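Vudia Publishes Setup and Care Procedure for Two-Arm Shelf Cell

ALOSNESS, December 2024 — Vudia today released the full setup and maintenance procedure for its Jevby cell, a fixed two-arm robot station for reaching into small open shelf units. The procedure replaces the short startup guide issued with the first cells and is available to all current operators at no charge.

The document runs to 43 pages and covers placement of the base plate, height of the shoulder housing, arm calibration, gripper care and replacement of worn joint parts. It was written by Vudia's service group in Alosness with comments from Inskip, which handles installation and field repair.

The Jevby carries both arms on a single post fixed to a flat base plate. Where the plate sits in relation to the shelf decides most of what follows. If it is too close, the lower elbow has no room to bend beside the post. If it is too far away, the upper arm works near full stretch and loses accuracy at the gripper. The procedure asks installers to set the plate first, check both arms against the shelf opening in simulation, and only then enter the working positions.
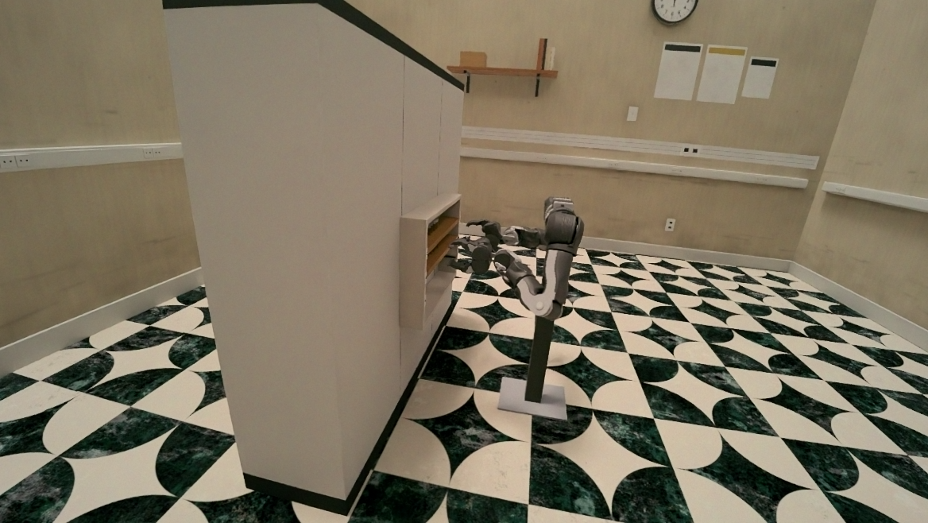

"Most of the service calls we took this year came back to placement," said Yvonne Fairclough, head of service at Vudia. "The arms were fine and the grippers were fine. The plate had been put down by eye, and every position taught after that carried the same error. We would like people to spend an hour on it at the start."

Inskip reviewed 178 service reports while the procedure was being written. More than 90 of them were closed by correcting the base position and running calibration again, with no parts fitted.

Calibration is done one arm at a time. The upper arm is brought level with the top of the shelf unit and its position stored. It stays there while the lower arm is dropped, bent at the elbow and raised toward the lower compartment. Operators then run both arms together at low speed and watch the clearance between the forearms. If the controller reports contact, the procedure calls for a return to the stored upper position and a new approach angle for the lower arm. Changing both arms at once is not recommended.
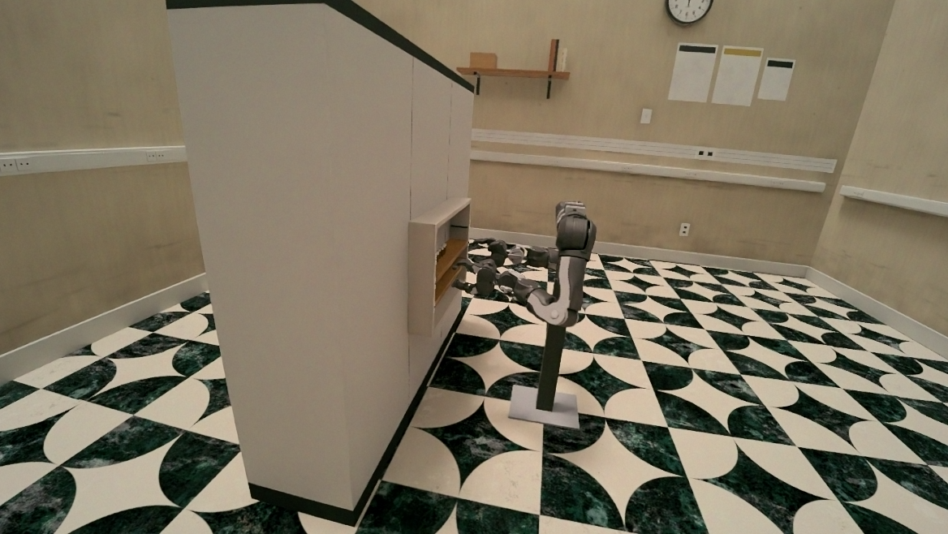 Grippers are to be inspected weekly and the joint caps monthly. Caps that have worked loose should be tightened to the value in the parts table and marked with a paint pen — a cap that moves again after that is replaced. The post bolts are checked whenever the cell is moved, even by a small amount.

The simulation file for the shelf layout comes with the procedure. It was updated in November and includes the room, the cabinet and the shelf unit, so installers can try a base position before anything is bolted down. Sites with a different cabinet can enter their own measurements.

Cells shipped from now on will include a printed copy. Operators of earlier cells can request one from Inskip by giving the serial number on the controller.

About Vudia
Vudia builds and supports fixed robot cells for storage and light handling work. The company is based in Alosness.

Media contact
Yvonne Fairclough, Vudia, Alosness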